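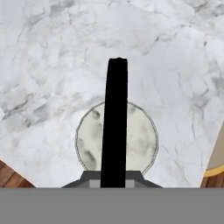 Wrist view in the simulator, marble counter scene, round disc behind the finger.

Arthur Gripper Kit, with simulator files
Sold by Dritura
Page updated 1/14/26

Arthur is a gripper and wrist assembly for small hobby arms. You print the housing and the finger yourself and bolt them to the motor plate we ship. The kit comes with a matching simulator model, so you can try out reaches and camera angles before you cut or print anything.

The design started as a shared build at the Odivham workshop. Fiifi Laryea drew the mount and the wrist body. Krystyna Urbańczyk built the simulator model and still maintains it. Both of them answer mail sent to the support address.

What you get
Motor plate, drilled
One servo with horn and screws
Wrist camera bracket
Cable, 200 mm, with strain relief
6 bolts and matching nuts
Download code for print files and simulator scenes

What you need
A printer that can handle the wrist body in one piece. It is the largest part and the only one that needs supports.
Black filament for the finger. Other colors work, but the sample scenes use black and your test pictures will be easier to compare.
Gray filament for the housing and body, if you want it to match the model.
Hex keys and a small file.
An arm with a standard round flange. If yours is a Brurno arm, order the adapter ring separately.

Simulator scenes
The download has 9 scenes. Most are kitchen and bench surfaces with one or two things on them to reach for. The marble counter is the one to run first. It has a white counter with gray veining, wood flooring past the corners, and a round disc with the same kind of marble pattern. Pale on pale is hard for a simple color threshold, and the finger stands right across the middle of the disc in the opening wrist view, so your detector has to work with a part on each side. If it can find the disc there, move on to the bench scenes.

Curved edges in the scenes are built from short straight segments to keep the files light. You can swap in a finer mesh if your computer can take it. Lighting is flat by default. Change it in the scene settings file under "lamps."

Assembly
Print the wrist body first and check it against the motor plate. File the bolt holes if they are tight. Fit the servo, then the housing, then the finger. Leave the finger screw a quarter turn loose until you have set the zero position in software. Route the cable along the left side and clip it before you move the arm.

First print to first grip takes about 2000 minutes for most people, and nearly all of that is printer time.

Changes since July
The housing has deeper sockets for the side blocks. Older blocks still fit but will wobble.
Camera bracket now tilts.
Scene files load without the separate texture folder.

Returns
Unused kits can be sent back in the original box. We can't take back a servo that has been wired. Spare motor plates, servos and adapter rings are listed on the parts page.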